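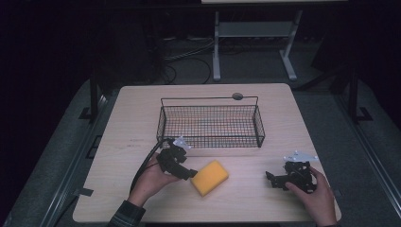
Cronin handling work, progress report for March
To: Pranura program office
From: Dong-hyun Choo, Dumness

Short one this time, sorry, writing it between runs. Main news is the jaw fault, so that goes first.

What went wrong

The left hand-held gripper started closing on its own. Not hard, not every time. Operator eases off, jaws should open and stay open, and instead they creep shut again a second or so later. First noticed on the sponge-to-basket task, where a soft object hides it pretty well – the sponge just gets squeezed a bit more than it should and the run looks fine on playback. We only caught it when an operator said her finger had been nipped while she was clearing the table between runs. No broken skin, no first aid needed. Logged as a safety event the same afternoon and we stopped all two-handed work until the next morning.

Went back through the logs after that. 367 runs recorded on the Cronin tasks up to the stop. 10 show the jaws moving with no command behind them. All 10 on the left unit, none on the right. Those runs are pulled from the set and won't be in the delivery.

Cause

Not fully nailed down. Best guess is the cable where it leaves the back of the left gripper. It takes a bend every time the operator reaches across, and when we flexed it by hand on the bench the position reading jumped. Swapped in the spare cable, reading went steady. Swapped the old one back, jumps came back. So the cable is bad for sure, what I can't say yet is whether the controller should of caught a jump like that and held still. I think it should. Grirkitz supplied the controller firmware and have the logs, waiting on them. I've asked twice.

Done so far
– new cable on the left gripper, looser loop behind the hand
– right cable checked on the bench, no jumps
– jaw power off before anyone clears or resets the table, both operators briefed
– software check added: if the reading jumps with no command, jaws go limp and the run is marked bad

100 runs since the fix, no unwanted movement. That's encouraging but most of them were short ones, and the old cable was fine for weeks before it wasnt. I would not call it closed.

Effect on schedule

We lost 7 working days between the stop, the log review and bench time. The basket tasks can absorb that. The folding tasks can't, they start late and will finish late, probably into next month. Nothing else in the plan moves.

Spend

Cables only so far, under the parts line. If Grirkitz say the firmware needs changing there may be a charge, no quote yet.

Need from you
– OK to buy two more spare cables, we are down to none
– OK to move the folding delivery
– somebody on your side to lean on Grirkitz, they answer you faster than they answer me

Full log extract is in the shared folder under Cronin, faults. I'll send an update when the firmware reply comes in.

Dong-hyun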